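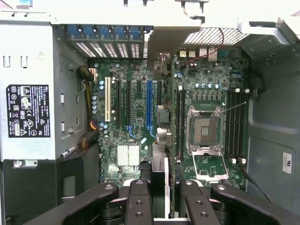
4. Revision between draft and proof

4.1 The material

The previous section dealt with the published text of the Haltstead essays and with the two prefaces attached to it. This section turns to the stages before publication. The Treloar Papers hold the working files of Ryan Naylor's English translation, from the first partial draft to the set of proofs returned to Bereck Editions in November. They also hold the correspondence between Naylor and the press, and a smaller group of letters in Portuguese from the author, who read English well but did not write it with ease.

Translators' papers of this period are mixed in form. Naylor drafted by hand until the third essay, then moved to a word processor, and afterwards printed each chapter and marked it in pencil. The paper copies were boxed by chapter. The electronic files stayed on a desktop computer tower (Figure 1 shows one opened, with the power supply to the left of the motherboard) and were copied by the library when the collection was received. File dates were altered in the copying and have not been used here to establish sequence. Where a file and a marked printout disagree, I have taken the printout as later only if a reading from the file is visibly corrected on it. In a handful of cases no order could be settled, and those passages are left out of the counts below.

I compared the earliest complete draft with the proofs and recorded every change of wording. Changes of punctuation were recorded only when they joined or divided sentences. Spelling was ignored, as the press applied its own house style and turned "gray" into "grey" and "traveled" into "travelled" without consulting the translator. On this basis there are 662 changes across the book. They are not spread evenly. The title essay, which runs to 3000 words in English, was altered far more heavily than any other, and the short piece on the ferry at Clilley was hardly touched.

4.2 Untranslated words

The largest single group of changes concerns words left in Portuguese. In the first draft Naylor kept the names of foods, of rooms in the house and of several kinds of boat. Each was set in italics and most were followed by a gloss inside the sentence. By the second draft the italics had gone, and by the proofs many of the glosses had gone with them. The editor's letters show that the press had asked for the opposite. An early letter proposes a glossary at the back of the book, and a later one asks whether "a reader in Moncton or Moose Jaw" would be expected to know what a particular kitchen implement was. Naylor replied that the narrator's own daughter does not know what it is, and that the essay is in part about her not knowing.

The reply matters for the argument of this paper. Studies of translated migration writing often treat the retained foreign word as a marker of resistance, and the glossed word as a concession to the market. The Haltstead drafts do not fit the scheme very well. Naylor's first instinct was to retain and explain at the same time, and the explanation was removed for reasons internal to the essay. Where the narrator addresses someone who shares her vocabulary, the word stands alone. Where she addresses her daughter, or an official, a gloss is usually kept, and in two places it was made longer. The treatment of a word depends on who is being spoken to inside the text.

There are exceptions. The word for the covered passage between house and yard appears without a gloss throughout, including in the scene at the immigration office, where the clerk could hardly have followed it. Naylor had written "breezeway" in the first draft, then "side porch", then a space with a pencilled question mark. The Portuguese word appears only in the proofs. I can find no letter on the subject, and it is possible that the choice was made because no English word would do and the deadline had come.

4.3 Tense and the order of memory

A second group of changes concerns tense. The original moves between the imperfect and the preterite in a way that English cannot reproduce directly, and the first draft dealt with this by using "would" and "used to" for nearly every imperfect. The effect is heavy. The opening of the second essay had eleven such forms on its first page in draft, against three in print. Most were replaced with a simple past, and the sense of repeated action was moved to an adverb or dropped.

Something is lost in the process, and Naylor was aware of it. A letter to the author sets out the difficulty with some care. In Portuguese, the letter says, the reader can tell from the verb alone whether the mother crossed the square once or every morning. In English the reader has to wait. Naylor asked whether the author would object to the waiting. The author's answer, written on the back of the same sheet, was that she had been waiting for her mother to cross the square for forty years and the reader could manage a paragraph.

The exchange has been quoted before as evidence of a happy collaboration. Read beside the drafts, it looks more limited. The author's permission covered one passage. Naylor applied it to the whole book, and in the fifth essay the change alters the account of events. The original makes it plain that the father went to the consulate repeatedly over a winter. The English says that he "went to the consulate and stood in the line on the stairs", which most readers will take as one visit. Both of the reviews discussed in Section 3 took it that way, and one built a reading of the essay on the father's single failed attempt. The second draft had "went again to the consulate". The word "again" is struck out on the printout in a hand that may be the editor's.

4.4 Place names

The author wrote under a convention of her own in which towns in Portugal are given only an initial, while towns in Canada are named in full. She described this, in the foreword to the original edition, as a matter of courtesy to people still living. The English edition keeps the convention but does not include the foreword. A reader coming to the book without it meets a country of initials and a country of names, and has to account for the difference unaided.

Naylor argued for a translator's note. The press declined on grounds of length, the book being priced by the sheet and already at the limit. The note survives in draft. It is less than a page long and most of it concerns the initials. It also explains the decision to leave the street names of Haltstead as the narrator misheard them in her first year, and to correct them gradually as the essays go on. The corrections are easy to miss. In the author's text they are signalled by a change of spelling that would strike a Portuguese reader as a foreign word coming slowly into focus. In English the misheard names look like printer's errors, and a copy editor at Bereck corrected four of them at proof. Naylor restored three. The fourth went through corrected and remains so in the later printing.

It would be a mistake to make too much of one street name. The episode is useful because it shows how a feature of the source can be undone by ordinary good practice at a late stage, with no one having decided against it. The copy editor's marks are accurate by the standards of the job. The style sheet did not mention the names, and the note that would have explained them had been cut two months before.

4.5 Scale and circulation

The first printing was 700 copies. The size of the run had some bearing on the text. Bereck did not expect to sell outside a few bookshops and the university courses where its list was already known, and the editor's letters become more relaxed about local reference once the figure was settled. The proposed glossary was dropped in the same week. Requests to identify Canadian institutions for readers abroad, frequent in the early correspondence, stop altogether.

The comparison with larger houses is difficult to make on the evidence available. None of the four comparison titles used in Section 2 has drafts open to readers, and the published texts cannot show what was proposed and refused. What can be said is that the English Haltstead is more sparing with explanation than any of the four, and that its sparseness was reached by revision. A reader with only the printed book might reasonably suppose that Naylor had set out to translate in this way. The drafts show a translator who began by explaining a good deal and was argued out of it by the author, by the essays themselves, and in some measure by the cost of paper.

The next section considers the second English edition, for which the press reset the text and invited the author to supply a new closing essay. Naylor translated the new essay but did not revise the old ones, apart from a single line in the ferry piece.

Contact the editors | Copyright remains with the author | Back to top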